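We went over to Stollbridge in February for the open day at the old Budero paper mill, and what a lovely, chilly morning it was - two jumpers and I still kept my scarf on! Hugo Calvo took us round the drying lofts and let us handle the cotton sheets.

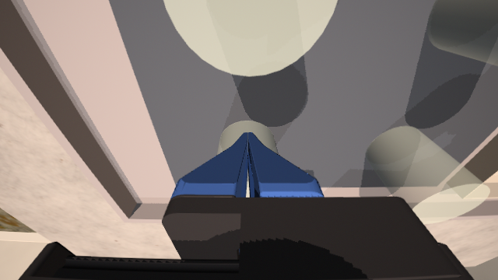

Blue fingers closed to a point over a grey surface.

Afterwards there was soup in the canteen (leek, very good, 5 pounds with bread) and I came home with 100 sheets of cream writing paper, so I really must start answering my letters.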